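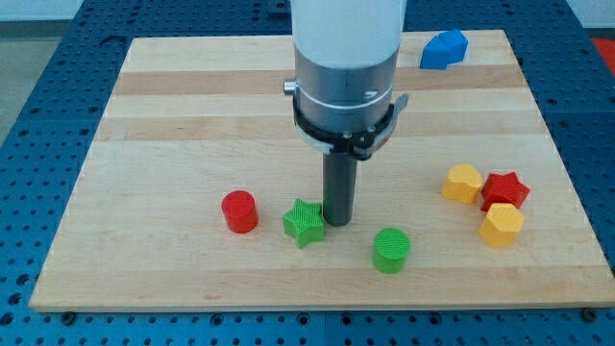

The board gets a second coat
June 7, 2020

I have now spent more time looking at this maple board than at any member of my family, and the board has changed less. Pale strip, honey strip, pale strip, and then the one tan band toward the far side that I swore I'd get used to. I have not gotten used to it. My eye goes straight there every time, the way it goes to the one person at a wedding wearing sneakers.

Rima Bataineh, who shares the bench with me and has opinions, thinks the tan stripe is the best part. She says a board with no odd strip in it looks like a countertop sample. She may be right, but she also puts ketchup on rice.

Anyway, the oil. I put the first coat on in April and skipped the part where you sand between coats, because the man in the video had a beard and said it was optional. The result was a surface that felt like a cat's tongue. So last weekend I started over with 220 grit, always with the strips, never across them. I went across them once, for maybe two strokes, while thinking about lunch. You can find those two strokes with a fingernail if you know where to feel, and I will not be telling you.

What I did this time, for those of you who wrote in to ask (hi, Zein):

Wipe the board down with a barely damp rag and let it dry. This raises the grain. It feels like undoing your own work and it sort of is.

Sand it again, lightly. Lighter than that.

Mineral oil, warmed by standing the bottle in a mug of hot water. Pour more than seems decent. Spread it with an old T-shirt. Mine was from a 5K I signed up for and didn't run, so it was in excellent condition.

Leave it overnight, wipe off whatever is still sitting there, and do it again the next evening.

I went through over 11 ounces, which is a ridiculous amount of oil for something whose job is to lie flat. End grain drinks even more, I'm told, and I'm glad I don't own any.

A word on the blue table, as I get more email about it than about anything I make. Yes, it's metal. Yes, the holes are handy, and yes, things fall through them. I've lost a pencil stub, two washers and the little cap from the oil bottle. The blue is very blue. It makes the maple look creamier than it does in the kitchen, where the light is yellow and everything looks like toast. I once picked a board partly on how it looked against that table, then got it home and wondered who had swapped it.

The lighter rim along the near edge is my favorite thing about the board so far. I want to round it over a hair so it doesn't bite your wrist when you're chopping. Rima says leave it crisp. We've agreed to discuss this again when one of us is in a better mood — her, ideally.

Still undecided on wax. There's a tin on the shelf that smells of oranges and costs what a decent dinner costs. I opened it, sniffed it and closed it again, and that's as far as the wax phase has gotten. If you have used wax on maple and it went gummy, write and tell me how long it took, and what you scraped it off with.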